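Bench hand wanted: memory, mostly
Reading time: 2 minutes

Fulard takes in old office computers and sends them out again in a fit state to be used. We need another pair of hands on the memory bench, two mornings a week, paid, starting in February.

The work is desktops, one after another. You take the side off, find the memory slots, put in what's missing or take out what's dead, and close it up. Then you do it again. Last year's total was 226 machines, and anyone who tells you they were all different is after your sympathy.

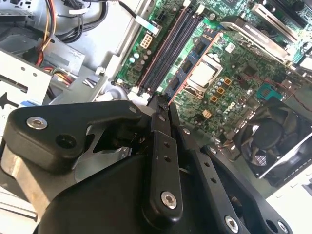 Shengli Qiu, on reading a draft of this, asked for it to be made plain that a module only goes in one way round, that the notch is there to be looked at, and that leaning on it harder is not a second opinion.

So noted. You will also be dealing with old Dells, which are sturdy and have opinions about cables. Most of learning a board is learning what to leave alone: the processor and everything plugged in next to it can stay exactly where they are.

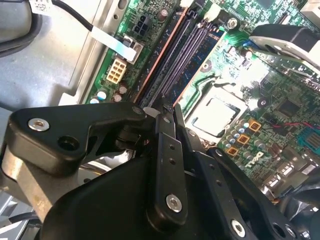 What we'd like from you

Steady fingers and fair eyesight, with or without glasses. Some idea of which end of a screwdriver does the talking. Patience with small plastic latches. Qualifications are welcome but will not be looked at very closely, having been a poor guide in the past.

You should be able to lift a desktop tower on and off a bench without swearing at it, or at least without being heard in the Collau office next door. Towers stand upright while they wait, and anything moulded with pockets in it is for parts. 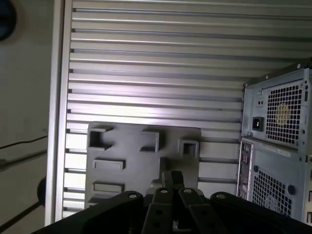

Biscuits don't go in the pockets either. We supply tools, tea and a wrist strap, which you will wear even on the days you feel immune to static.

To apply, write a few lines to Shengli Qiu at the Duan Road workshop and tell us about something you took apart. Whether it went back together is of interest but won't be held against you.

Also open at the moment
Van driver, Stetel collections
Keyboard cleaner (strong stomach)
Evening cover, Collau front desk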